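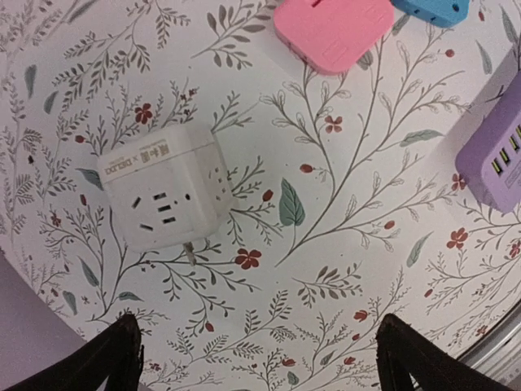
Ticket: Power cuts out at the round table, Room 9

Property: Filip House, Jaltville
Desk: Wiren Building Support
Opened by: Souad Soliman
Category: Electrical / outlets and plug-in items
Priority: Normal
Status: Closed
Month: June

Original report

Power at the round table in Room 9 keeps dropping. Guests sit there to charge phones and laptops. Charging stops and comes back a few minutes later, or when somebody bumps the table. The lamp on the same table flickers at the same time. It has been going on since the beginning of the month and the last two guests both mentioned it at checkout.

What is normally on the table: the white cube adapter (DELIXI on the top label), the purple power strip with the USB ports, a pink one and a light blue one. Also the Nusumitz lamp, which I have moved to the dresser for now. The white cube is the oldest looking of the lot and the finish is a bit worn. I assumed it was the cube but I have not thrown it away because it still seems to work when I try it at the front desk.

Nothing smells burned and nothing is hot that I noticed. Breaker has not tripped.

Please advise. Room is booked from tomorrow afternoon.
Souad Soliman

Reply from support desk, 9:40 am

Thank you for the detail. Please do the following before anyone visits.

Unplug everything from the wall outlet behind the table and leave it unplugged for now. Put all the adapters and the strip on the table where you can see them. Do not plug one adapter into another at any point in this.

Then let us know:

How was it all connected when the problem happened? We need the order, starting from the wall.
Is there any browning, melting or soft plastic around the slots or the metal prongs on any piece?
Does the wall outlet grip a plug firmly, or does the plug slide out with almost no pull?
Is there a wall switch by the door that controls that outlet?

Reply from Souad Soliman, 10:25 am

Everything is unplugged and out on the table.

Order from the wall was: white cube in the wall, purple strip in the front of the cube, lamp in the side of the cube. Pink and blue ones were just sitting there, guests use them or they don't. I can't swear to every guest's setup but that is how housekeeping has been leaving it.

No browning that I can find. I looked at the slots with a flashlight. The prong on the cube is plain gray metal, a little shiny, no black marks. The bottom of the blue one has some small holes, I don't know if those are for air or for something else, they look clean.

Wall outlet: the top half holds fine. The bottom half is loose. The lamp plug on its own sags in it. We always used the bottom half because the table sits in front of the top one.

No switch by the door for that outlet as far as I know. The door switch is the ceiling light.

Reply from support desk, 10:50 am

That is helpful. The loose bottom half is the first thing to look at. A cube is heavier than a plain plug and it hangs forward off the wall, so if the outlet has lost its grip the contact will come and go. Bumping the table would do it if the cord of the strip is pulled tight.

Please run these tests in order and write down what you get. Use the lamp only, no phones or laptops yet.

Test A. Lamp straight into the TOP half of the wall outlet. Leave it on for ten minutes. Touch the cord gently.
Test B. White cube into the TOP half, lamp into the cube. Same ten minutes.
Test C. Take the cube out. Purple strip straight into the TOP half, phone on one of the USB ports.

Do not run anything on the bottom half. If you hear crackling or buzzing, stop, turn off the breaker for that room and call.

Reply from Souad Soliman, 12:05 pm

Test A: lamp steady. Moved the cord, still steady.

Test B: lamp steady. I wiggled the cube a little, which I know you didn't ask for. One blink when I pushed it sideways, nothing after that. I could not get it to blink a second time.

Test C: phone charged the whole time. Tried a different USB port after that, also fine. The ports on the strip look a bit yellowish inside but that may just be the color they came in.

I also tried the pink one by itself at the front desk with my own charger. Works. Did not try the blue one.

For the top half I had to pull the table out into the room. It's in the way of the closet now. If it goes back against the wall it will press on whatever is plugged in.

Reply from support desk, 12:20 pm

Bottom half of the wall outlet is confirmed as the main suspect. We will send someone this afternoon between 2 and 4. Please keep the table pulled out so the wall can be reached.

On the cube: one blink on a hard sideways push is not conclusive. We would retire it from that room in any case. It has slots for several kinds of plug, and openings like that do not hold every plug equally well. It should not have a power strip hanging off it either way. If guests with foreign plugs ask for an adapter, keep one at the desk and hand it out for a single charger.

Question for you: does anyone plug a hair dryer or a kettle into that table?

Reply from Souad Soliman, 12:45 pm

Kettle yes. It used to be on the dresser but we moved it to the table when the new chairs came in. Hair dryer should be in the bathroom but I can't promise.

The kettle would have gone in the strip.

Reply from support desk, 12:50 pm

Please move the kettle back to the dresser and onto its own wall outlet. A kettle through a strip, through a cube, into a loose outlet is a fair amount of load on a weak contact and may be what wore the outlet out to begin with. Our rule for anything sitting on a bedside or work table is 300 watts in total. Phones, a laptop and a lamp are well under that.

Site visit notes, 3 pm

Breaker off, outlet cover removed. Bottom receptacle contacts spread and no longer gripping. Slight discoloration on one side at the back, none on the face. Wires at the back were push-in type and one of them turned freely in its hole. Insulation in good shape, no trimming needed beyond the usual.

Replaced the full outlet with a new one, wires on the side screws this time. Tightened the box, which had come away from the wall a little. New cover plate. Breaker on.

Reading at both halves 119 volts, no load. Held steady with the lamp and a laptop running. Polarity and ground OK on the tester.

Checked the purple strip: plug blades straight, cord not nicked, USB ports all charging. OK to stay in use plugged straight into the wall. Checked the pink and light blue pieces by eye only, no damage found, tested pink under a laptop charger for a few minutes, fine. Light blue not load tested.

White cube: label on top still readable, slots not deformed. Lamp blinked again once when the cube was pushed sideways in the new outlet, so there is some play in the cube itself too, separate from the wall fault. Asked that it be taken out of use. Handed to Souad.

Table position: suggested turning it so the cord side faces the dresser, with a hand's width between the table edge and the wall. The floral cover hangs down at the back and was catching on the plug, so it should be folded under on that side.

Reply from Souad Soliman, 5:30 pm

Table is turned and the cover is folded under. Closet opens again. Kettle is on the dresser. Only the purple strip and the lamp are on the table now. Pink and blue are in the drawer at the front desk with a note.

White cube is in the box for electronics drop-off.

Can you check the same outlet in the room next door on your next trip? Same furniture in there, same age of wiring, and I'm fairly sure housekeeping set it up the same way. No complaints from guests so far.

Reply from support desk, 5:45 pm

Added to the next visit. Until then please have housekeeping unplug any cube in that room and put the strip directly in the wall, top half if it reaches.

Update from Souad Soliman, two weeks later

Three sets of guests since the repair, no complaints. I sat there myself with the laptop on for most of a morning and it never dropped. One guest did put the kettle back on the table. Moved it again.

Fine to close this one. Please keep the next-door check open.

Resolution

Cause: worn contacts in bottom half of wall outlet, made worse by adapter weight and kettle load. Secondary: loose fit in the white cube adapter.
Fix: outlet replaced, cube retired, strip plugged directly into wall, kettle moved.
Parts: outlet, cover plate
Follow-up: next-door room outlet, separate ticket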